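FOR IMMEDIATE RELEASE

Inskip firm will write your obituary while you can still argue with it

INSKIP, August. Starnance, a small company that has spent its short life helping families write death notices, announced today that it will begin offering the service to the person the notice is about. The new program, called Dalero, pairs customers with a writer who interviews them, drafts the notice, takes the complaints, and files the finished text until it is needed.

The company handled 741 notices for families last year. By its own tally, the most common question from relatives sitting at the kitchen table was how to spell a cousin. The second most common was whether Dad had really been in the Navy or had only talked that way.

"We kept calling people on the worst week of their lives to ask for a maiden name," said Cúc Ninh, founder of Starnance. "The one person who knew all the answers was the one person we couldn't call. I thought we might try calling sooner." 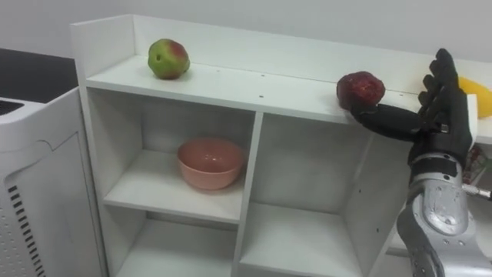
Fruit on the top shelf of a white shelving unit.

A Dalero notice begins with a conversation of up to two hours, in person or by phone. Customers are asked about family, work, schooling, faith or the lack of it, clubs, pets, and any achievements they would like brought up without seeming to have brought them up themselves. A draft follows by mail. Two rounds of changes are included in the price. A third may be bought, and in the trial period it usually was.

That trial took place in Larnititz, where 19 residents agreed to be written up ahead of schedule. All of them finished. Five asked that the word "beloved" be removed, and one asked that it be moved to a different husband. The longest draft gave four paragraphs to a bowling league and a single line to a career in municipal accounting, and its subject signed off on it without a mark.
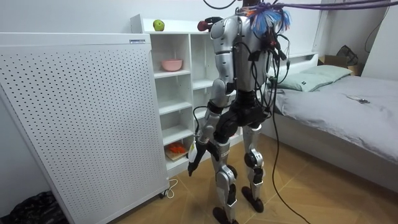 Customers decide who may open the file. Most name a son or daughter, though a niece with a reputation for returning phone calls is also popular. The text can be updated once a year at no charge, which covers new grandchildren, moves, and the occasional change of heart about a brother-in-law. Anyone listed as a survivor who turns out not to be one is shifted to the "preceded in death by" line by Starnance staff, who check with the family first.

The company does not place notices in newspapers on the customer's behalf and does not set newspaper rates. It will, however, supply a short version, a long version, and a version for families who have just seen what the long version costs. 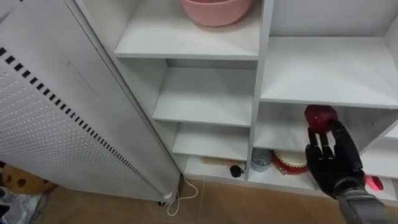

White shelving with open compartments of different sizes.

Starnance writers will not invent military service, degrees, or a close relationship with golf. They will leave things out on request. Ages are printed as given on a birth certificate, a policy that drew more protest in Larnititz than any other.

"Some folks want it plain, with names, dates, and where to send the flowers," Ninh said. "Others have been waiting years to get the last word. We have forms for both."

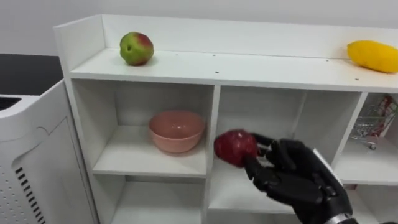

An apple in a black robotic hand, with more fruit on the shelf behind.

Appointments open this month at the Inskip office, with evening sessions beginning at 6 p.m. for people who are still working. Couples may book together but are interviewed separately, a rule adopted early in the trial. Families who need a notice now can continue to use the regular service, which is unchanged and still answers the phone at night.

About Starnance
Starnance writes death notices, memorial programs, and thank-you cards for families in Inskip, Larnititz, and nearby towns. Press questions may be directed to Cúc Ninh at the Inskip office. Her own notice is on its third round of changes.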